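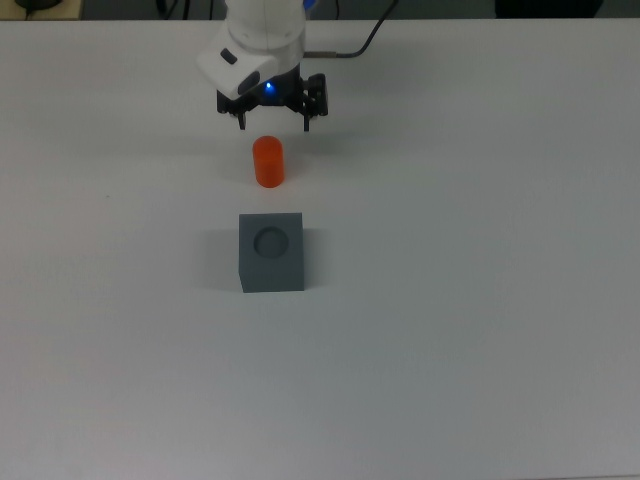
I finally fixed the hum in my workshop lights, and I'm so happy about it! Liviu Căpraru told me to check the neutral at the junction box first, and there it was — a loose wire nut, barely holding. New connector, 2 snug screws on the switch, breaker back on, and silence. Next up is the porch outlet, before November if I can!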